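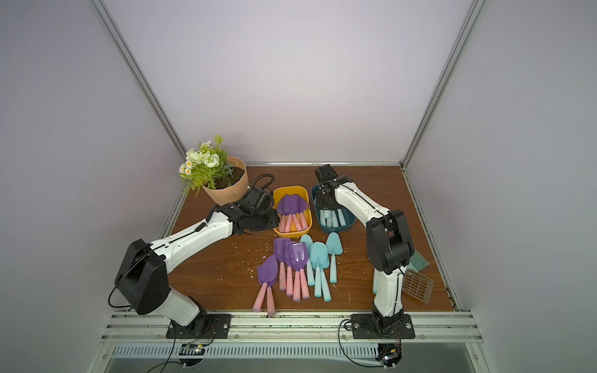
Lurdes Seixas diz que, no primeiro mês, o que mais a irritou foi não saber quem mandava parar aquilo. Tinha razão. Começo por aí, então.

Como pôr uma bancada de dois braços a separar por cor sem estragar o turno

Escrito à pressa entre turnos, desculpem. Serve para quem recebe a bancada na Clernevent e para quem vier depois.

1. Quem para
Um nome por turno, escrito no quadro. Qualquer pessoa pode carregar na paragem, mas só esse nome volta a arrancar. Nada de "arranca lá tu que eu vou ao café".

2. Preparar a mesa
Tabuleiro amarelo para as pás roxas de cabo rosa. Tabuleiro verde-azulado escuro para as azuis. Não trocar, mesmo que dê jeito.
Pás à frente dos tabuleiros, cabos virados para a calha. Podem ficar encostadas, podem cruzar um bocado. Montes não.
Escova à mão. Varrer as migalhas no fim de cada lote, não no fim do dia.

3. Arrancar
Mãos fora da caixa. Chamar em voz alta. Esperar resposta. Só depois o botão.
Primeiro lote sempre devagar, e com alguem a olhar.
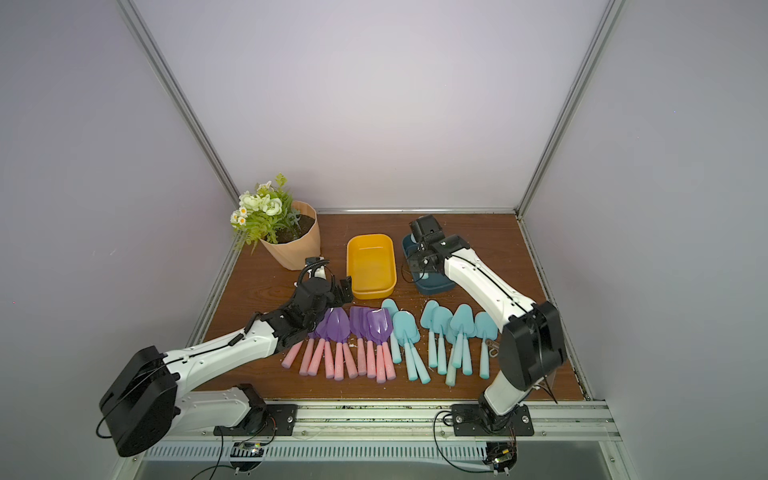
Se uma pá cair fora do tabuleiro, não meter a mão. Parar, tirar, arrancar. Parece lento, perde-se menos do que com uma paragem a sério.

4. Registar
Folha Kudo, uma linha por paragem: hora, cor, motivo. Motivo em três palavras chega. "Braço parvo" não é motivo, já li isso 13 vezes.
Lote normal são 606 pás, o grande 1000. No grande, pausa a meio para limpar e trocar de pessoa.

5. O que muda para quem lá está
Menos pulso, mais olho. Quem separava à mão passa a preparar, vigiar e conferir. Cansa de outra maneira, às 4 da tarde nota-se bem. Rodar de duas em duas horas, e isto não se negoceia com a produção.
A conferência final continua a ser de pessoas. O Imre queria tirá-la em novembro, ficou.
Formação: meio turno ao lado de quem já sabe, depois meio turno com a bancada na mão. Ler o manual da Dratell não conta como formação.
Quem não quiser passar para a bancada fala com a Noelia Segura. Há lugares na embalagem e ninguem perde o escalão por isso, está no acordo.

Falta a parte da limpeza das garras. Ponho quando a Rosemarie me devolver as notas.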